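HTX 115: Household Textiles and Care
Unit 5: Fibers, Soil and Laundering
Course handout, Kershaw School of Applied Home Studies
Instructor: Tarun Thakur
Laboratory supervisor: Yuto Minami

Purpose of this unit

Unit 5 covers the behavior of common household textiles during washing, drying and storage. Students should have read the Unit 4 handout on yarn and weave before attending the lecture. The terms "fiber," "yarn" and "fabric" are used here in the senses given in that handout and should be kept distinct in all written work.

5.1 Fiber groups and water

Cotton and linen take up water readily and are stronger wet than dry. They tolerate vigorous washing, although repeated high heat in the dryer shortens their useful life. Wool also takes up a large amount of water but loses strength when wet. The scales on the surface of wool fibers lock together under heat and movement, and the resulting shrinkage (felting) cannot be fully reversed. Viscose rayon is weak when wet and should be supported when lifted from the basin.

Polyester and nylon take up very little water and dry quickly. Both hold oily soil more firmly than cotton does. A polyester shirt that smells clean when cold may release odor again when warmed by the body, and students will be asked to explain this effect in the written assignment.

5.2 Types of soil

Soil is classed by how it is removed. Water-soluble soil, such as salt and sugar, leaves the fabric with rinsing alone. Oily soil requires a surfactant. Particulate soil, such as clay and soot, requires a surfactant together with movement of the fabric. Protein soil, including blood, egg and milk, should be treated in cool water first, as heat sets it in the fiber.

5.3 Sorting and holding before the wash

Sort by care label first, then by color, then by weight of fabric. Heavy items washed with light ones cause abrasion and uneven spinning. Damp articles should not be held in a pile, where mildew can begin before washing. Clothing set down on upholstered furniture may transfer loose dye, skin oils and lint to the seat fabric, and light upholstery is the most readily marked. Where a sorting area is not available, a washable cover should be placed over the furniture.

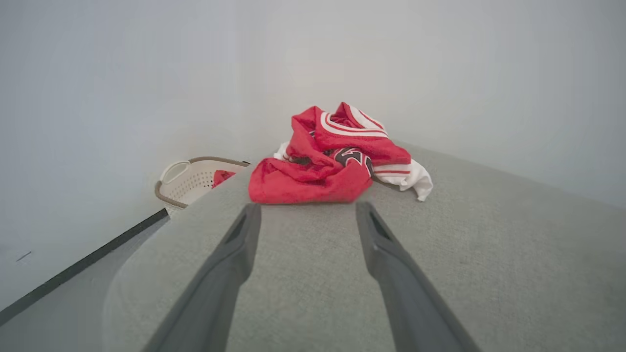

5.4 Detergent and dosage

Dosage depends on load size, degree of soil and water hardness. Excess detergent does not improve cleaning; it remains in the fabric as residue, stiffens towels and holds soil from later loads. The hardness readings for the Dresby and Uditz water districts are posted in the laboratory, and students should use the reading for their own district in Exercise B.

Fabric softener coats the fiber and reduces the absorbency of towels. It should not be used on flame-resistant sleepwear or on microfiber cloths.

5.5 Laboratory work

Exercise A: Stain removal on cotton, wool and polyester swatches.
Exercise B: Residue test at two detergent doses. Use 200 mL of rinse water for each sample.
Exercise C: Shrinkage of knitted wool, measured along the lengthwise and crosswise directions.

The laboratory meets on Tuesday. Swatches must be labeled in pencil or laundry marker, as ballpoint ink will run. Results are to be entered in the bound notebook during the session, and loose sheets will not be graded.

5.6 Reading and submission

Oshima, Junpei. Course Notes on Wet Processing, sections on felting and wet strength.
Furukawa, Toshio. Water and the Household Wash, opening chapter.

Both titles are held on reserve at the Kershaw library desk. Written assignments are to be submitted to the department office before the next laboratory session. Requests for an extension must be made in writing to the instructor.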